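Projects > Hitilero > open-day > README.md

# hitilero-openday

Berwyn Morgan
2021-12-08

3 comments | 12 shares

Data card for the bagging runs we did at the Palacios open day. Written fast, will tidy later. If something below disagrees with the spreadsheet, trust the spreadsheet.

## What it is

Teleop recordings of a two-arm cell packing fruit into a shopping bag, and unpacking it again. Fruit is artificial. Done in front of visitors, all afternoon, some of it with visitors driving. So: messy. Pauses, wrong grabs, people laughing at the leader arms and letting go.

Not a benchmark. Please dont report numbers on it as if it was.

## Size

- 3066 episodes kept
- some 100 thrown out, mostly the ones where the log died
- 30 fps, all cameras
- episodes capped at 1000 steps, most stop well short

## Task

One basket of fruit, one plastic bag, two arms. Prompt given to every operator was the same card: "put the fruit in the bag." Didn't say which arm does what. Some people hold the bag with one and pick with the other, some go two-handed on everything. We left it open on purpose and I still think that was right, though it makes the action distribution wide.

The bag is the hard part. Rigid fruit is fine, even first-timers get the bananas. Thin plastic folds around a finger and then you can't tell from the wrist view how much you are holding.

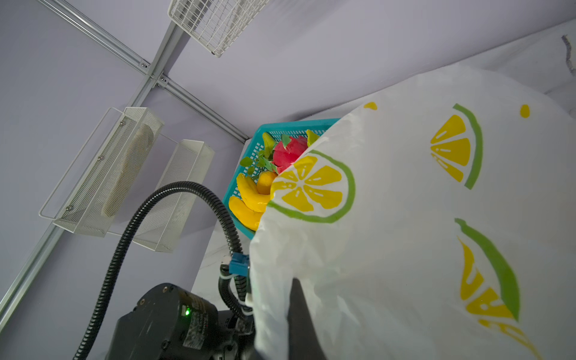
Grip width is logged but grip force is not. Wanted it, ran out of time on the Cisari driver. If you need contact labels you'll have to make them from the width signal plus video - there's a script in tools/, barely tested.

Bags got swapped when they tore. Swap is not marked in the metadata. Sorry. Look for the gap in timestamps.

## Operators

Two groups:

1. Staff. Me, Iddrisu Acheampong, and whoever was free from the Prellutico bench.
2. Visitors. Five minutes of practice each, then recorded. No names stored, just an operator number.

Field is `operator_type`, values `staff` / `visitor`. Split on this before training anything. Visitor episodes are slower and the arms wander a lot between picks. Kids were allowed to drive with an adult next to them, those are `visitor` too, no separate flag.

## Views

Wrist cameras and a fixed one on the cell. The fixed view is the one to open first if you just want to know how an episode went. Wrist views are better for the bag mouth, when they aren't full of bag.

Calibration was done in August and not redone before the open day. Checked it by eye in the morning, looked ok. Extrinsics for the fixed camera could be slighty off.

## Success labels

`1` = all fruit the operator tried for ended up in the bag
`0` = anything else
`-1` = stopped early, queue was long

Labels typed in live by whoever stood at the desk. I rewatched a chunk of them after and changed a few. Dropped fruit that the operator then picked up again counts as `1`, which I went back and forth on.
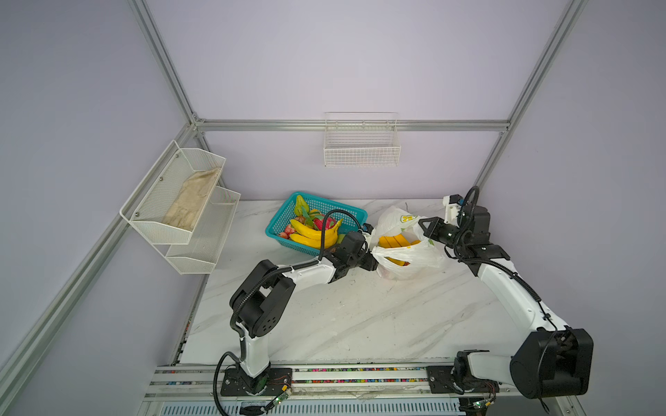
Iddrisu Acheampong would rather have it scored per fruit - he says a single yes/no hides the runs where a visitor did everything right and then fumbled the last piece, and that those are the ones he'd want to train on. He also thinks the `-1` runs should ship as a separate folder so people stop mixing them in by accident.

Fair. Per-fruit labels are on the list for the next version. Folder split is done, see `early_stop/`.

## Known problems

- Episode numbers skip after the lunch break. Nothing missing, counter just jumped.
- Left arm joint 4 is noisy in the first block. Filter it or drop the block.
- Audio was never recorded, ignore the empty `audio` key.
- Lighting changes in the late block, somebody turned the hall lights down for the talk.

## Use

Research and teaching, fine. Credit the Hitilero open day set. If you fix labels send them back as a patch, I'll merge. Questions go in the tracker, I check it most mornings.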